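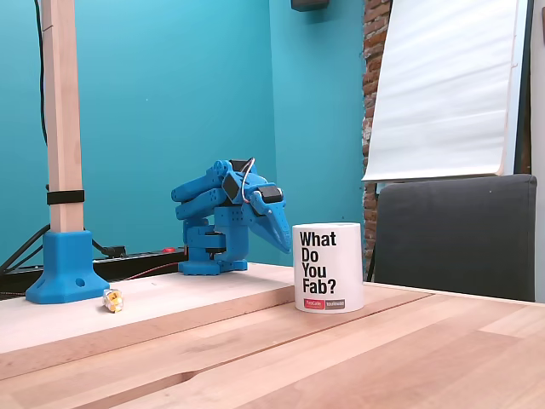 # Chapter 6: What a Survey Can and Can't Tell You

Most people meet statistics through a headline. "Two-thirds of residents support new pool." "Coffee drinkers sleep better than they think." The number comes first, the claim is wrapped around it, and by the time you reach the fine print (if there is any) you've already half believed it. This chapter asks you to read in the opposite order. Start with the fine print. If you can't find it, treat the headline as gossip.

You may feel that's harsh. Surveys are, after all, one of the few tools we have for finding out what large numbers of people think, and some are done with great care. But careful ones are expensive, and the cheap ones look exactly the same once they've been turned into a coloured bar chart.

## 6.1 The Wandovcombe parking survey

Consider the town of Wandovcombe, whose council wanted to know whether residents would accept paid parking on the main street. It hired a research firm, Brostico, which put a questionnaire on the council website in April and left a stack of paper copies at the library desk. By closing day it had 412 responses. The council's media release said that "a clear majority of the community" was opposed.

Was it? The release never claimed to have asked the community. It asked whoever turned up. People who visit a council website to fill in a form about parking are, on the whole, people who are cross about parking. Those who walk to the shops, or don't mind paying, or have never given the matter a thought, had no particular reason to bother.

This is called **self-selection**, and a bigger response doesn't cure it. Had Brostico collected 1807 forms the same way, the council would simply have heard from a larger crowd of cross people, and would probably have felt more confident about it.

Roel Vandenberghe, a retired surveyor who wrote to the local paper at the time, put the objection more bluntly than we would. "I was not asked," his letter began. "Neither was anyone in my street. I should like to know whose majority this is." It's a fair question, though one street's silence proves very little either, and his letter went on to make some confident claims of its own about what "ordinary drivers" wanted.

## 6.2 Populations, frames and samples

Three terms need sorting out before we go further.

The **population** is everyone you want to say something about. In Wandovcombe it might be all adult residents, or all drivers who use the main street, including those who live out of town. The council never said which, and the two groups could easily disagree.

The **sampling frame** is the list you draw people from. Electoral rolls, phone numbers and customer databases are common frames. All of them leave people out. A roll misses residents who aren't enrolled; a customer database misses everyone who shops elsewhere.

The **sample** is the set of people who end up giving you answers. It's nearly always smaller than the set you approached, and the difference matters. When the tea company Zultel emailed 1052 of its subscribers about a new blend, 169 replied. Its packaging now says the blend is "preferred by our customers". You can judge for yourself how much weight that sentence will bear.

## 6.3 The wording problem

Suppose the sample is sound. You still have to look at what was asked. The Wandovcombe form included this item:

> Do you agree that residents should not have to pay to park in their own town?

It's hard to say no to that without feeling you've betrayed somebody. A neighbouring council, Pirihi, asked its residents whether they would "support a small parking fee to pay for footpath repairs", and found them favourable. Newspapers reported that the two towns had very different attitudes. Perhaps they do. The forms can't show it.

A question that pushes the reader towards one answer is a **leading question**. Some are written on purpose, but many come from people who already hold a view so firmly that their wording seems neutral to them. For that reason you should always ask to see the questionnaire itself, and be suspicious when it isn't available.

### Before you read on

Find a survey result reported in the past month. Write down the population, the frame, the size of the sample and the exact wording of the main question. Leave a blank for anything the report doesn't give. Keep your notes, as we'll return to them in Section 6.5 when we look at margins of error — a figure often printed with great precision beside surveys that haven't earned one.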